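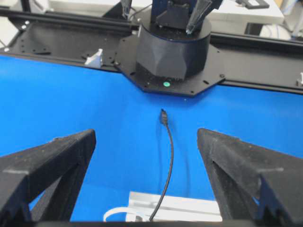 How to read a division list and work out what a vote decided

A recorded vote in a legislature is published as a division list. The list gives the names on each side, the totals and a reference to the question put. It rarely explains what the question meant. The steps below use the lower house of a Westminster-style parliament. Most state and provincial chambers follow the same pattern with small differences in terminology.

Before you start

You need three documents open together: the division list, the notice paper (or order paper) for the same sitting, and the bill or motion as it stood immediately before the vote. Check the version of the bill. A consolidated print issued after amendments will not match the clause numbers used in debate.

Step 1. Find the exact question

Go to the official record and read back from the list of names to the words spoken by the presiding officer. The form is normally "the question is that ...". Copy the whole sentence. Media reports often give the subject of the bill in place of the question, and the two can point in opposite directions. If the question is that an amendment be agreed to, a member voting Aye may be an opponent of the bill.

Step 2. Classify the vote

Procedural votes deal with the business of the house: closure of debate, suspension of standing orders, adjournment, or leave to bring a matter on. Substantive votes deal with the text. Second reading is a vote on the principle of a bill and third reading is a vote on the bill in its final form. Record the class beside the question. A member can support a procedural motion and vote against the bill an hour later without any inconsistency.

Step 3. Check the totals

Count the names in each column and compare them with the declared figures. Tellers are included in the totals in some chambers and excluded in others, and this accounts for most discrepancies of 2. Take a chamber of 104 seats. If 40 members vote Aye and 22 vote No, 42 did not vote. The speaker is one of the 42 unless a casting vote was used.

Step 4. Account for members who did not vote

Do not record a missing name as an abstention. Look first for a list of pairs, which is printed under the division in some records and held by the party whips in others. Then check for leave of absence in the minutes. Anything left over should be entered as "not recorded".

Step 5. Apply the threshold

A simple majority of those voting is the default. Constitutional bills, and some suspensions of standing orders, require an absolute majority, meaning more than half of all seats. In the chamber above, that is 53. A vote of 40 to 22 carries an ordinary motion and fails an absolute majority test.

Step 6. Trace the effect

Open the journal for the sitting and read the entry following the division. It will show whether the bill was read, referred to a committee or set down for another day. A bill passed in one house has no legal force until it has cleared the other house, where there is one, received assent and commenced. Commencement may be by proclamation well after assent.

Reader comments

Kermani
Step 3 should mention that corrections can be published a day or two later. I had a total that would not reconcile until I found the corrigendum.

Aurel Chiriac
Is a vote on the voices recorded anywhere? I can't find a list for a second reading from November.

Flaklow
@Aurel Chiriac No list is made unless a division is called. The journal will only say it was agreed to.

Relach
Our upper house uses Contents and Not Contents, same method otherwise. Useful page, thanks.

Related guides

How to find the commencement date of an Act
Reading a notice paper
What a casting vote is and when it is used
Making a submission to a parliamentary inquiry
Pairs, proxies and leave of absence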